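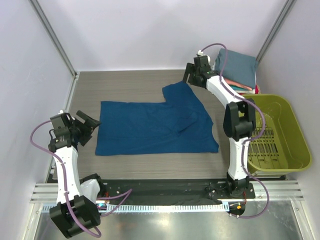

Photo courtesy of the Graltley Institute

Teaching by Hand: A Conversation With Yasmine Lamrani on Gathering Examples for the Paver Project

The Paver project at the Graltley Institute has set itself a task that most households complete without comment. It intends to train a two-armed robot to fold everyday clothing, using a learning system that draws on recorded examples of the work being done under human control. Yasmine Lamrani has directed the collection of those examples from the start of the project. She spoke with the Institute's newsletter in October about how the recordings are made, what is kept, and what she would change.

Lamrani came to the Institute from the garment trade, where she trained sewing machine operators. She describes the move as a smaller change than her colleagues expected.

"I used to write instructions for people who would sit at a machine all day," she said. "If the instruction was vague, I saw it in the seams. Here I see it in the recordings. When operators have been told only to fold neatly, every one of them has a different idea of neat, and the system is handed all of those ideas at once."

The project's first collection plan called for 2,000 recorded folds. Of the first 700 delivered, 392 were accepted for training. Lamrani considers the figure respectable for an opening round, although she acknowledges that it caused concern when it was reported to the Institute's leadership.

"People asked whether the operators were at fault, and they were not," she said. "We had left the standard open. Some folded the sleeves first and some folded the body first. Both give you a decent shirt. We decided on one order of work for the second round, and we wrote it down on a single page."

That page is known within the project as the Cumcombe sheet, after the building in which it was drafted. It sets out how a garment is to be placed at the start of an episode, the order in which its parts are to be folded, and the point at which the episode ends. It also tells operators what to do when a grasp is missed. They are to open the gripper, back away, and try again at the same pace.

Asked why missed grasps are not simply removed, Lamrani said that the question had been argued at length. Early in the project, any episode containing an error was discarded. The trained system then performed well until its first mistake, after which it would often continue as though it were still holding the cloth.

"It had never seen anyone recover," she said. "We had thrown every recovery away. So now a missed grasp that is corrected calmly is a good example, and we mark it as such. A missed grasp that is corrected in a panic, with the arm jerking about, we still leave out."

The marking is overseen by Iman Nasr, who joined the project as a data reviewer and now leads a group of 3. Nasr attended part of the interview and explained that reviewers watch each episode through from beginning to end before entering a judgment. They work from more than one camera view.

"The wide view tells me whether the fold makes sense," Nasr said. "The close view tells me whether the fingers have one layer or two. I cannot judge that from across the table, and I do not believe anybody can."

The matter of layers occupied a good part of the conversation. Thin knit fabric clings to itself, and an operator who means to lift only the top of a folded shirt may bring up everything beneath it. The result can look correct for several seconds before the whole garment shifts.
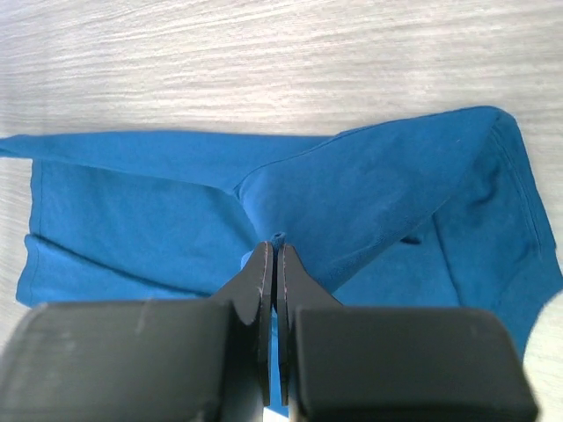

Lamrani said that her operators are therefore taught to take a small amount of cloth and to lift it a short distance before committing to the full movement. If the lower layer comes along, they set the fabric down and begin the grasp again. The habit slows each episode, and she had to defend it when the schedule was under review.

"A person at home feels the second layer with the thumb and lets it drop," she said. "Our operators have to see it. I would sooner have them pause than guess, and I would sooner the system learned the pause as well."

Pace has been a subject of disagreement between collection and modeling staff. The modeling group asked for steady motion with few stops, on the grounds that long pauses can teach the system to wait without cause. Lamrani's group wanted operators to have time to look. The present rule permits a pause at a grasp and discourages one in the middle of a carry. Nasr described it as workable. She added that reviewers do not all draw the line in the same place, and that they meet each afternoon at 4:00 to go over the episodes on which they differed.

The scheduling software, called Alaoui, assigns garments to operators by category and keeps a record of which items have been used and how often. According to Lamrani, it was introduced after reviewers noticed that operators tended to pick the same easy shirts.

"Nobody intended it," she said. "If you leave a person to choose, that person will choose the shirt that lies flat. We were building a very fine collection of one kind of shirt."

Variety remains her principal concern. She would like to see more worn garments, with stretched collars and twisted side seams, and fewer that have been used only for collection. She would also like garments to be placed less tidily at the start of an episode. Laundry, she observed, does not arrive smoothed out, and a system that has met only smooth shirts has been prepared for a job it will not be given.

On the question of who makes a good operator, Lamrani was direct. She does not look for experience with games or with machinery, although several of her staff have one or the other. She looks for people who can repeat a task late in a shift as they did it in the morning. Sessions are kept short, and operators are expected to report when their attention has slipped. An episode recorded in that state may be withdrawn by the operator without giving a reason.

"I was told that would be abused," she said. "It has been used sparingly. They know their own work better than I do, and I take their word for it."

The second round of collection is under way and follows the Cumcombe sheet throughout. Trousers are to be added once the shirt episodes have been reviewed, and Nasr's group has begun drafting the page that will govern them. The present draft does not yet say which leg is to be folded first.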